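押金应该怎么退

2018年4月7日，星期六

上个月我退掉了在Widberg区租的房子，44平方米，一间卧室，窗户朝北，住了六年。退房那天，Comik公司派来的人在屋里走了一圈，拿平板拍照，走到浴室时说了一句“这里会扣”，走到厨房时又说了一句。我问扣多少，他说要回去让系统算。等结算单寄到，已经是好几个星期以后，扣掉的数额超过3000克朗。单子上写的是“清洁及恢复”，没有再往下分。

我写这篇文章，主要想谈押金制度，自己的这笔钱是个由头。钱不算多，我后来要回来一部分，过程也谈不上曲折。但在要钱的过程里，我跟不少租房的人谈过，也跟两个出租房子的人谈过，发现大家对押金这件事的理解差得很远，而差得最远的地方恰恰是合同里写得最少的地方。

先说我的看法。押金应该由房东和租客之外的第三方保管，扣款必须逐项列明并附上凭据，入住和退房的检查应当由同一份清单来完成，双方在场，当场签字。正常居住造成的磨损不能扣钱，并且“正常”要写成具体的条目。这几条听上去都很平常，许多地方早就这样做了。Isterholm没有。市里现行的办法是房东收押金，房东保管，房东验房，房东决定扣多少，租客不服可以申诉。申诉要自己举证。

押金在法律上是租客的钱。这一点几乎每个人都承认，连Comik的客服也在电话里对我承认过。可是在日常的说法里，押金早就变成了别的东西。租客之间互相打听，问的是“你拿回来多少”，很少有人问“他们扣了你多少”。前一种问法等于默认这笔钱已经归了对方，能拿回来的部分算运气。我自己在签第一份合同的时候也是这样想的，交了押金就当它没有了，心里把它算进搬家费。后来搬过几次家，每次都拿不全，每次都懒得去问。

我的朋友Maiara Honorato在Widberg住的时间比我长，换过的房子也比我多。她的做法是最后一个月不交房租，让房东拿押金去抵。这在合同上当然是违约，她知道。她说她试过老老实实走流程，结果房东说地板上有一道划痕，按整间屋子重铺的价钱扣。那道划痕她住进去时就有，但她没有照片。从那以后她就不走流程了。我不赞成她的办法，因为这样做的人多了，房东就会要求更高的押金，吃亏的是后来的人，特别是手头紧的人。可是我也很难对她说，你应该相信流程。

手头紧的人在这套制度里最吃亏，这件事值得多说几句。押金一般是若干个月的房租，一次付清。搬家的时候，旧房子的押金还没退，新房子的押金已经要交，中间有一段时间，一个人要同时垫着两份押金。收入稳定的人感觉不到这段时间有多长，有存款的人也不太在意。打零工的人就得借钱。借钱有利息，利息没有人赔。房东晚退一个月，对房东来说是办公室里少处理一份文件，对租客来说可能是一个月的利息，加上向亲戚开口的难堪。现行规定里没有写明房东最迟哪天必须退款，只写了“合理期限内”。我问过Comik，他们理解的合理期限是多久，对方说视工作量而定。

再说验房。

验房的麻烦在于，入住时的检查和退房时的检查往往是两件不相干的事。入住那天，租客急着搬东西，楼下停着借来的车，中介递过来一张表，让在底下签字。表上的项目很粗：墙面，良好；地面，良好；厨房，良好；浴室，良好。谁会在那个时候蹲下去看踢脚线后面有没有霉？到了退房那天，情况反过来。房子空了，所有东西都露在外面，验房的人有的是时间，光线也好，他手里的表突然变得很细。墙面分成几面墙，每面墙有几个钉眼；厨房分成台面、柜门、铰链、抽油烟机的滤网。用粗表收进来，用细表退出去，中间的差额自然由租客负担。

我不认为这是哪一个验房员心眼坏。来我家的那位态度挺好，还帮我把门口的纸箱挪开了。他用的表是公司给的，扣多少也不由他定。问题就在那两张表不一样。如果要求入住和退房必须用同一张表，一行对一行，左边一栏是入住，右边一栏是退房，空着的格子一律按没有问题处理，那么大部分争执当场就可以了结。这张表不需要什么技术，打印出来就能用。 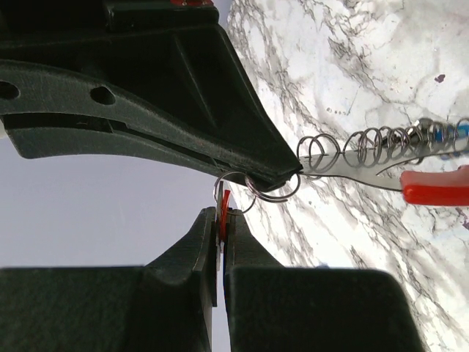
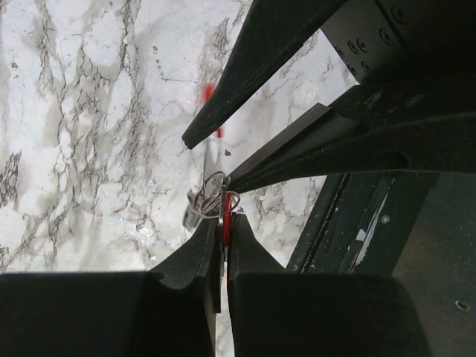
清单上应该列哪些东西，也是可以商量的。我见过的退房表里，墙和地占了大半页，交接物品只有一行，写着“钥匙等”。可是交接物品恰恰是最容易写清楚的：几把，开哪个门，什么样子，有没有磨损。像第二张照片里那样一把银色的小钥匙，挂在细细的圈上，跟大门钥匙放在一起时很容易被当成无所谓的东西，退房时忘在抽屉里，事后收到的却可能是换整把锁的账单。Min-kyu Seol就碰到过这种事。他少交了一把信箱钥匙，第二天自己送了过去，前台收下了，没有给收条，结算单上还是扣了换锁的钱。他去问，对方说系统里没有归还记录。他要是有一张写明件数、带签名的表，这件事一句话就能说清。

我举这件小事，是想说明扣款单为什么必须有凭据。换锁要花钱，这谁都明白。锁换了没有，是另一回事。Min-kyu后来在楼里碰到接着住进去的人，人家用的信箱锁还是原来那一把。押金里扣掉的那笔钱，名目叫“换锁”，实际上没有对应任何一次换锁。如果规定房东扣款必须附发票，没有发票就不能扣，这笔钱就扣不成。

有人会说，要求发票会增加房东的负担。我跟一位房东认真谈过这个问题。Bit-na Yook在老城区有一套公寓出租，是她父母留下来的，她自己住在城外。她收押金，自己验房，自己退，我认为她做得很规矩。她对我说的话我大致同意，但也有不同意的地方，所以写在这里。

她说，小房东和公司是两回事。公司手里的房子多，有固定的清洁队和维修队，一间房子的损失摊到别的房子里就看不见了。她只有一套，租客要是把浴室的防水弄坏了，她一年的租金收入就没了。她碰到过一个租客，走的时候留下满屋子家具，叫人清走花了很多钱，押金根本不够。她还说，什么叫正常磨损，她也说不准。木地板走久了会暗，这她认；椅子脚没有垫毡垫，压出一圈坑，算不算正常？墙上挂画打钉眼，一个可以，一面墙都是呢？她不反对写清楚，她担心的是写的人没有当过房东，写出来的东西全偏向一边。

她讲的担心是真的。我也见过把房子住得不成样子的人。但是仔细看她的例子，没有一个是第三方保管解决不了的。租客弄坏了防水，她拿出维修发票，保管机构照付；押金不够，她该追索还是追索，跟现在一样。留下满屋子家具，清运公司会开票。这些真正的损失都有票据，恰恰因为它们真的发生了，真的有人上门修过、搬过。要求发票挡不住这类扣款，挡住的是那些只有名目没有工程的扣款。像她这样的房东，在新办法下几乎什么也不会少。

至于正常磨损的界线，我同意不能只由租客一方来写。我能想到的做法是按使用年限折算。墙漆有墙漆的寿命，地毯有地毯的寿命，过了寿命的东西，不管谁弄脏了，都不应该再按新的价钱赔。我那套房子的墙，我住进去时就不是新刷的，又住了六年，结算单里却含着一笔重新粉刷的费用。按哪种折旧算法，那层漆的剩余价值都接近于零。我打电话时提了这一点，客服让我书面申请，我写了信，他们退了这一部分。他们退得这样痛快，说明他们知道这笔钱站不住。那些没有打电话的人，就没有人退给他们。

我对这一点最有意见。一套制度，去问就退，不问就扣，等于把钱按照谁会写信来分配。会写信的是些什么人呢？母语写得流利的人，有时间的人，工作时可以接电话的人，以前跟公司打过交道、知道该用哪种语气的人。Maiara的葡萄牙语和英语都很好，本地话也够用，但她说写正式信件时总觉得低人一等，写三句删两句，最后就不写了。我替她改过一封信，改动其实很小，只是把“希望贵公司能够考虑”改成了“请贵公司提供以下单据”。她觉得后一句太不客气。我跟她讲，这是你的钱。

还有一类人是搬走以后就离开了Isterholm的。学生，合同期满的工人，回国的人。他们的结算单寄到已经不住的地址，或者发到一个已经注销的学校邮箱。申诉有期限，期限从发出之日起算，不从收到之日起算。我没有数据说明这些人被扣得是不是更多，市里也没有公布过这样的数据，应该公布。第三方保管的一个附带好处就是有了记录：收了多少，退了多少，扣在什么项目上，哪家公司扣得特别多，一查就有。现在所有这些数字都在各家公司自己的账里，外人看不到。

说到这里要谈谈利息。押金放在房东的账上，利息归房东。单个租客的押金利息很少，少到没有人会为它打官司。可是一家公司手里攥着许多份押金，加在一起就是一笔长期可用而且不用付利息的钱。我不知道Comik拿这笔钱做什么，可能就放着，也可能用来周转。合同上没有禁止。我认为这也说不过去。别人的钱交给你保管，产生的收益应该归钱的主人，数额太小不便分配的话，可以用来支付保管机构的运行费用。这样一来，常听到的那句反对意见，“第三方机构谁来养”，也就有了答案。

反对第三方保管的人还有另一条理由，说它会把简单的事情弄复杂。房东和租客本来可以自己商量，现在要填表、上传、等待审批。Jae-in Yeom在租客热线接过四年电话，现在改行做别的了，我请她看过这篇文章的初稿，她在这个地方画了一道线，旁边写了很长一段。按她的经验，双方商量得好的，不管有没有机构都能商量好，当天双方确认，机构当天放款就是了，多出来的手续只有一次签名。商量不好的，现在的局面也不简单，只不过复杂的部分全落在租客一个人身上：他要打电话，要找旧照片，要查条文，要请假去听证。她说她接电话的时候，最常听到的一句话是“算了”。

她还指出我初稿里有个毛病，我照她的意见改了。初稿里我把责任都推给大公司，写得好像小房东都很好。她说热线接到的投诉里，小房东的事一样棘手，有些更难办，因为公司起码有一个收信的地址，有人按流程回复，个人房东可以干脆不接电话。有一位房东把押金花掉了，自己也拿不出来，租客赢了裁决，钱还是拿不到。这种情况跟房东人品好坏的关系不大，他也许真的打算退，只是手边没有。钱要是一开始就不在他手上，便没有这个问题。

我在写文章期间也去听过一次市里的住房说明会。会上放的幻灯片有一页讲押金，标题是“沟通是最好的解决办法”。底下列了几条建议，让租客提前跟房东联系，保持房屋整洁，态度友善。我不反对友善，我在电话里也一直很友善。但是这一页幻灯片把一个制度上的缺口说成了双方的性情问题。有人提问，问房东扣款要不要出示发票，台上的人回答说“建议出示”。又问不出示怎么办，回答说可以申诉。坐在我后面的一位老先生小声说他申诉过，等了大半年。

我也看过市里推荐的那份标准合同。押金一条总共没几句话，“房东可从押金中扣除合理费用”，合理两个字后面没有别的说明。相比之下，关于阳台上能不能烧烤，合同写了整整一段，炭火、煤气、电炉分开写，连风大的日子都考虑到了。可见要写细是写得细的。把烧烤那一段的功夫拿出一半放在押金上，就已经很不错了。

邻居Bit-na Joo跟我讲过她在Ham街合租时的做法，我觉得可以参考。那套房子进进出出换过很多人，大房东从来不管，室友之间自己留了一个文件夹，谁搬进来谁写一页，墙上哪里有印子，哪扇窗关不严，冰箱哪一格裂了，写完请在场的另一个人签字。后来的人接着往下写，前面的页不撕。到整套房子退租的时候，这个文件夹有厚厚一叠，验房的人指着裂了的那一格冰箱，她们翻到某一页，日期早过她们所有人入住，对方就把那一项划掉了。她们没有学过法律，也没有用什么软件，只是每次都写了。

但是我不想用这个例子来说明租客应该自救。每当谈到押金，最后总会落到一串给租客的忠告上：多拍照，留邮件，找证人，挂号寄信。这些忠告都对，我自己也照做。可是把它们当作解决办法，就等于承认这套制度可以原封不动，只要每个租客都变得足够警惕。让几万个人各自警惕，花的力气比改一张表大得多，而且总有人来不及，总有人不知道。租房是很普通的事，应该允许一个普通人不那么警惕也不会少拿钱。

还有人跟我说，干脆取消押金，改买保险。Isterholm已经有公司在推这种产品，每月交一点，入住时不用一次拿出一大笔。我仔细看过一份条款，不太赞成。押金再怎么不合理，没有损坏的时候它还是要退的；保费交出去就不回来了，住得越久交得越多。而且保险公司赔了房东以后，条款写明可以转过来向租客追偿，也就是说租客付了保费，损坏的钱还是自己出，扣款合不合理的问题一点也没有解决，换了一家公司来要而已。对一时凑不齐押金的人，它也许是个办法，应当让人自己选。拿它来代替押金改革，我不同意。

也有朋友觉得我小题大做。他的意思是，房租年年涨，空房子那么少，年轻人连看房的机会都抢不到，这时候谈押金，谈钉眼和滤网，有点不分轻重。房租当然是更大的事。可房租牵涉土地、建设、利率，争了这么多年，各方的利益都在里面，一时看不到头。押金的事情牵涉面小，别处有现成的办法，改起来不用盖一栋楼，也不用花多少公家的钱。大的问题没有解决，不能成为小的问题也搁着的理由。何况对一个正在搬家的人，那几个星期里，押金退不退比明年房租涨多少更急。

说回我自己那张结算单。粉刷退了以后，剩下的是清洁费。我退房前请了半天假打扫，灶台、烤箱、窗户都擦过，自认为比我搬进来时干净。Comik的回信说，退房后由专业公司统一清洁是他们的标准做法，费用由租客承担。我问，既然无论我打扫不打扫都要收，为什么合同里又要求我退房前彻底清洁？这封信还没有回音。如果是固定收费，应该在签合同时写明金额，让人知道租这套房子总共要花多少钱。如果是按脏的程度收，应该指出哪里脏。两样都不做，单单在最后从押金里拿，我看不出道理。

市里春天要修订租赁管理办法，听说征求意见的草案里有押金一节。我希望至少写进下面这些：押金存入独立账户，房东和租客都不能单独动用；退房后有明确的退款日期，写成天数；扣款逐项列出，附发票或者报价单，报价单要注明工程是否已经进行；入住与退房用同一张检查表，交接的每一件物品写在上面，归还时给收条；按使用年限折旧；申诉期限从租客收到通知那天算起，通知同时发到租客指定的新地址。举证的责任也应该调过来，谁要扣钱，谁来证明。

最后这一条估计争议最大，我却认为最要紧。现在是租客证明自己没有弄坏，要证明一件没有做过的事，本来就很难。房东手里有入住前的资料，有维修记录，有前一任租客的验房表，他来证明要容易得多。而且钱既然是租客的，想从里面拿走一部分的人，总该先说出理由。

意见可以书面提交，也可以到区办公室窗口填表。我的那份已经交了，附上了结算单的复印件和跟Comik来往的信。Maiara说她也要交一份，这次她打算自己写。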